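Ploltatmont Workshop > Projects > Larnix arm > Simulation > Wrist-view episodes

Data card: Larnix wrist-view simulated grasping set

By Imad Bitar, with corrections from Ourania Lazaridis
February

Last updated: February, after the texture seed fix

# Larnix wrist-view simulated grasping set

Simulated episodes for the Larnix tabletop arm, built in the shared workshop at Abu Hammour. The set was made to pretrain a small grasp policy before running it on the real arm, which is slow and has one set of working servos. It contains no footage of the real arm.

## Contents

- 376 episodes in the training split
- 88 episodes in the held-out split
- one wrist camera, rendered in color
- joint positions, gripper opening and commanded action at each step
- a plain text label giving the target object

The splits are made by target object. An object that is a target in held-out is never a target in training, but it can turn up in training as a distractor. If you need a strict split, filter on the `distractors` field as well.

## How the episodes were made

Qusai Geagea wrote the room generator. It builds a closed room and picks wall and floor materials from a short list, along with wall decorations and light positions. Objects come from a mixed pool of food, household and tool meshes. Object colors are drawn independently of object type, so a label is not a reliable guide to color.

Sze-wing Kao drove the arm for the training episodes with a game controller. Held-out episodes were driven by Afaf Nseir, who had not seen the training runs. Driving styles differ. Kao closes the gripper late and fast. Nseir closes in two stages, and the first stage can look like a failed grasp if you only check the finger gap.

The simulator ran on the workshop desktop under Marnel, our wrapper for scene loading and logging. Marnel writes one folder per episode.

## Folder layout

 episode/
 wrist/ rendered frames
 state.csv joints, gripper, action
 meta.json seed, target, distractors, driver, outcome

`outcome` is set by the simulator from the final height of the target. It was not reviewed by hand. A target resting on top of another object can pass the height check without being held.

## Changes in this version

- Texture seeds are now stored per object. Earlier exports stored one seed per room and could not be re-rendered exactly.
- 16 episodes were removed from training because the target had fallen through the floor before the first step.
- Gripper opening is in millimeters everywhere. The first export mixed millimeters and meters.
- `driver` was added to `meta.json`.

## Known problems

Lighting is dim in many rooms. Wall and floor materials were chosen before the lights, and a dark wall on the shadow side can render close to uniform black. Raising the exposure in post brings up banding.

Procedural paint can leave ragged boundaries between two shades on the same object. These boundaries do not follow the mesh, and an edge-based segmenter will split the object along them. Ourania lost an evening to this and now merges segments by object ID before training.

The gripper body takes up a fixed region at the bottom of the wrist view. Do not use vertical flips as augmentation. Horizontal flips are usable only if you also mirror the base rotation in the action column.

Contact between the fingers and long, tapered objects is poorly modeled. Contact points jump along the taper as the fingers close. In 5 held-out episodes the target leaves the gripper sideways at high speed. They are marked `unstable` and left in.

## Use

Suitable for pretraining and for checking a data loader. Not suitable for reporting grasp success on a physical arm. Friction values were set by trial until the motion looked plausible, and no measurement was taken on the Larnix fingers.

Send corrections to Imad through the workshop message board, with the episode seed. Reports without a seed can't be reproduced. 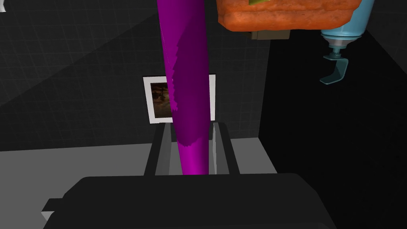 Can a policy trained only on this set be run on the physical arm?

Only with the speed limit on, and after fine-tuning on episodes recorded on that arm. The simulated friction and contact values don't match the hardware.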